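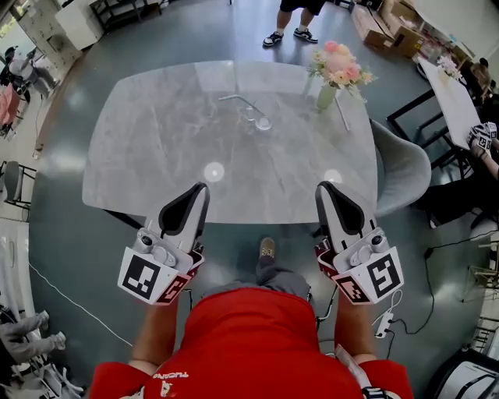 Visits > Robotics > Brenar open day, Bokthorpe

Print this page | E-mail this page

Last updated: February

Brenar open day: visit notes

The Brenar site at Bokthorpe was open to outside visitors on Thursday afternoon. Three of us went from the handling group: Gobnait Fahy, Jarosław Grabowska and myself. The invitation covered the collection room, the replay cell and a short talk on data checking. We had asked in advance to spend most of the time on transparent objects, as these are where our own pick station gives the most trouble.

Arrival and format

Visitors sign in at the side entrance on the car park side. The main door is for deliveries only and the intercom there is not answered. We joined the second group, led by Chae-won Kwon, who runs the collection work. Talking to operators between runs was allowed. Photographs were allowed in the collection room and not in the replay cell.

Collection room

Brenar does not drive a robot arm to gather its training data. An operator holds a gripper in each hand and does the task directly, and the recordings are later used to train a policy for a two-armed machine. The hand-held unit is called the Plulletti. Each one has a small camera module on the body, and square black-and-white markers on its faces for tracking. The fingers are white with black rubber pads. A further view is recorded from the operator's head.

The room is furnished more like a flat than a workshop, with upholstered chairs, flowers and tables of different kinds. Kwon said this is on purpose. Earlier sets were taken on a plain matt bench and the trained policy did badly as soon as it was shown a patterned top. The large table we watched is grey with a marble pattern and a finish that throws back the ceiling lights as bright round spots. Grabowska asked whether the lights could be diffused. They can, and on some days they are, but the glare is left in for a share of the recordings.

The task on the large table used thin glass rods and a small clear cup, with a vase of roses left standing on the same surface. The operator picks up a rod and places it in the cup, one gripper holding the cup steady. The vase plays no part in the task. It stays on the table as a fixed obstacle, and its position is changed between batches.

A clear rod on a veined grey surface is hard to see even from a standing position. From two paces back I lost sight of the cup several times. Seon-mi Han, who supervises the operators, told us that new starters tend to find the rod by touch, dragging a pad along the table until it meets glass. These recordings are rejected. The policy has no force sensing to match and learns only a sweeping movement with no clear cause.

Points noted on the grippers:

Pad wear. The rubber polishes with use and the rod begins to turn in the grip. Pads are changed every 200 episodes on glass work, and less often on fabric.

Marker wear. The larger markers last well. The smaller ones on the side panels scuff where the units are set down, and a scuffed corner is enough to cause dropouts in the track.

Opening. There is no stop for partial opening. Fahy thought this would be a weakness with rods lying close together, and Han agreed.

Cables. There are cables and power strips on the floor in the working area. We were told to keep to the walkway. I would want covers fitted before bringing a larger party through.

Data checking

Yee-man Yip gave the talk, using the glass set as the worked case. The set holds 2600 episodes after checking. A day's work from one operator is 160 episodes when things go well. Checking is done in two passes. The first is automatic and looks for lost markers, gaps in the video and grippers that leave the camera view for too long. The second is done by eye, at double speed, by someone who did not make the recording.

The main reason for rejection in the second pass is hesitation. If the operator stops above the rod, moves away and returns, the episode is dropped even when the placement is good. Yip's view is that pauses teach the policy to pause. Grabowska did not accept this fully and pointed out that corrections are useful in our own work. There was a fair discussion and it was left open. Yip offered to send the comparison that Brenar ran with corrections kept in.

Replay cell

The cell is named Baek, after the street the first workshop stood in. It holds a pair of arms fitted with the same fingers and pads as the hand-held units. We saw the glass task attempted on a plain table and then on a patterned one. Placement on the plain table was steady. On the patterned table the arms missed the rod on the first try and found it on the next, with a slow approach each time. The rod was gripped near one end in most runs, so it tilted on lifting and had to be straightened against the rim of the cup. Kwon said the bias towards the end of the rod comes from the operators, who grip it there by habit.

Cycle time was not given and we did not press for it. It was slow by our standards.

Use to us

The finger and pad geometry is worth copying for the tray line. Fahy has asked for a pair of spare pads to test on our rig. The view from the head is of less interest, as our cameras are fixed overhead and cannot be moved without rebuilding the guard.

I would like to repeat the lighting test on our own station, with the diffusers off, before the next order of glassware goes through. Grabowska will set this up on the spare bench.

Parking at Bokthorpe is limited after midday. The overflow is on grass and was soft.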